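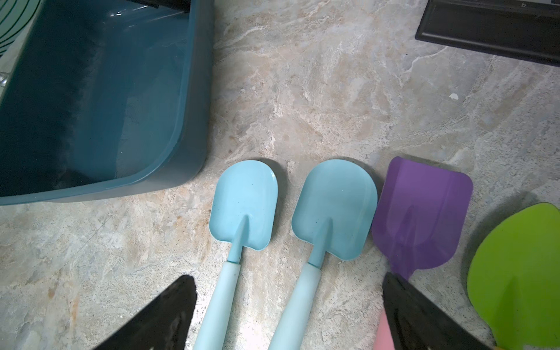
第9回　通しページ 20

スポーツ組織論　講義ノート
選手契約の期間、延長、移籍金の会計処理

前回の続き
前回は入場料収入と放映権収入の配分を扱った。今回は支出側に移り、クラブの費用で最も大きな割合を占めることの多い選手関係費を見る。選手関係費は、毎月支払う報酬と、獲得時に支払った移籍金を期間に配分した費用に分かれる。新聞やウェブの記事ではこの二つが混ざって書かれることが多いので、読むときは注意すること。

以下で使うクラブ名は、買い手をカトーナ(Katona)、売り手をゴマ(Goma)とする。代理人事務所はフィヌラ(Finura)、カトーナの本拠地はヴットゲート(Vutgate)。前回の資料と同じ設定である。

1　契約期間
プロ選手の契約は、ほとんどの場合、期間の定めのある契約として結ばれる。終わりの日はシーズンの終わりに合わせるのが普通で、シーズン途中に契約が切れる形は避けられる。途中で切れるとクラブは残り試合の編成に困り、選手の側も登録期間の外で所属先を失うおそれがある。

期間の長さについて、クラブと選手の利害は必ずしも一致しない。若い選手の場合、クラブは長い契約を望む傾向がある。将来の売却を考えると、契約が残っているほど交渉で有利になる。選手の側は、収入の安定を重く見るなら長い契約、数年後の昇給や移籍の自由を重く見るなら短い契約を選ぶ。ベテランの場合は逆になりやすく、選手が長い契約を求め、クラブが1年ごとの更新を提案する。けがのリスクをどちらが負担するかという問題として整理すると分かりやすい。

契約書で期間とあわせて確認する項目
・開始日と終了日
・延長オプションの有無と、行使できる当事者
・オプションの行使期限と通知の方法
・降格、昇格時の報酬の変更
・契約解除金の定め
・肖像の利用についての取り決め(別契約になっていることもある)

2　延長と新契約
「契約延長」という発表には、中身の違うものが含まれている。

(a) オプションの行使
最初の契約書に書かれていた延長の権利を使うもの。条件はあらかじめ決まっているので、改めて交渉する余地は小さい。クラブだけが行使できるもの、選手だけが行使できるもの、双方の合意が必要なものがある。出場試合数など一定の条件を満たすと自動的に延びる契約もある。

(b) 終了日の変更
今の契約を残したまま、終わりの日だけを後ろにずらすもの。報酬は据え置きのこともあれば、延びた分だけ別の額になることもある。

(c) 契約の巻き直し
今の契約を合意で終わらせ、新しい契約を結び直すもの。報酬、期間、ボーナスをまとめて見直す。発表文では「新契約」と書かれることもあれば、単に「延長」と書かれることもある。

クラブの発表文は終了日しか書かないことが多い。報酬の額や解除金は報道で推測されるだけで、確認できないまま数字が広まる。レポートで引用するときは、クラブの公表した情報と報道による推定を分けて書くこと。前年度のレポートでは、この区別がないものが目立った。

3　移籍金の会計処理
移籍金は、支払った年に全額を費用とするわけではない。選手の登録に関する権利を無形の資産として計上し、契約期間にわたって費用に配分する。これを償却と呼ぶ。ここでは最も単純な定額の方法だけを扱う。

計算例(単位は百万)
カトーナがゴマから選手を獲得した。移籍金は20、契約期間は2年とする。
1年あたりの償却額　20÷2=10
1年目終了時の帳簿価額　20-10=10
2年目終了時の帳簿価額　0

現金の支払いとは別の話である点に注意する。移籍金を一括で払っても、分割で払っても、毎年の償却額は変わらない。分割払いの場合、未払いの分は負債の側に載る。現金が足りるかどうかは資金繰りの表で見る。損益計算書だけを見て「払える」と判断するのは誤りである。

売却した場合
1年目の終わりに、カトーナがこの選手を20で別のクラブに売ったとする。帳簿価額は10なので、差額の10が売却益になる。買った値段と同じ値段で売っているのに利益が出るのは、すでに10を費用として計上しているためである。2年を通して見ると、償却費10と売却益10が打ち消し合う。
逆に9で売った場合は、帳簿価額の10を下回るので、差額が売却損となる。記事で「半額以下で放出」と書かれていても、会計上の損はこの程度にとどまる。売却額を比べる相手は獲得時の金額か、それとも帳簿価額か。問われている内容に合わせて使い分ける。

育成選手の場合
自前の下部組織で育てた選手には、獲得のための移籍金がない。帳簿価額は原則としてゼロで、売却額のほぼ全部が利益になる。下部組織の運営費はその都度費用として処理されており、選手個人の資産額には入っていない。決算の直前に育成選手の売却が増えることがある背景の一つとして、この処理が挙げられる。

4　延長が償却に与える影響
契約を延長すると、残っている帳簿価額を新しい残り期間で配分し直す。上の例で、1年目の終わりに契約を1年延長したとする。残りは2年になるので、帳簿価額10を2で割り、1年あたりの償却額は5になる。延長前の10から半分に減る。

ここから言えること
・延長は、その後の各年の償却費を下げる
・費用の総額が減るわけではなく、後ろの年に移るだけである
・延長にともなう昇給があれば、報酬の増加が償却費の減少を上回ることもある
・契約が残るため、売却時の交渉では延長前より強い立場に立てる

三つ目は見落としやすい。償却の減少だけを取り上げて「延長で財務が改善した」と結論づけるレポートは減点の対象とする。

5　契約満了による移籍
契約が終われば、選手は原則として移籍金なしで新しいクラブと契約できる。ゴマの立場から見ると、残り1年になった選手を今売るか、満了まで使うかの判断になる。満了まで使えば戦力は維持できるが、売却収入はなくなる。

買い手側は移籍金がかからない代わりに、契約時の一時金や高い報酬を求められることが多い。代理人への手数料も生じる。フィヌラのような事務所は、満了の近い選手について複数のクラブと並行して話を進める。どの時期から他クラブと交渉してよいかは競技団体の規則によるので、調べる対象の競技と国を決めたうえで、その年の規則の本文にあたること。古い解説記事には現在と違う内容が残っている場合がある。

6　本拠地収入との関係
ヴットゲートの入場料収入は、第7回の表を参照。主力選手の延長が発表された後にシーズン券の更新が伸びたとしても、延長が原因だとただちには言えない。チームの順位、更新の締め切り、価格の変更が同じ時期に重なる。因果関係の扱いは統計の回でもう一度取り上げる。

用語
償却　資産として計上した額を期間に分けて費用にすること
帳簿価額　計上した額から、それまでの償却の合計を引いた残り
解除金　契約の途中で移籍する際の条件として、契約書に定められた金額
期限付き移籍　元のクラブとの契約を残したまま、別のクラブでプレーすること。報酬をどちらが負担するかは個別の合意による

次回までの作業
関心のある競技からクラブを一つ選び、公開されている決算書で選手登録権に関する注記を探す。見つからない場合は、どの資料まで調べたかを書けばよい。分量はA4で2枚以内、表は枚数に含めない。提出は4月の最終授業の開始時までとし、紙で出す場合は左上を留めること。

次回は期限付き移籍と買い取り義務を扱う。計算機を持参のこと。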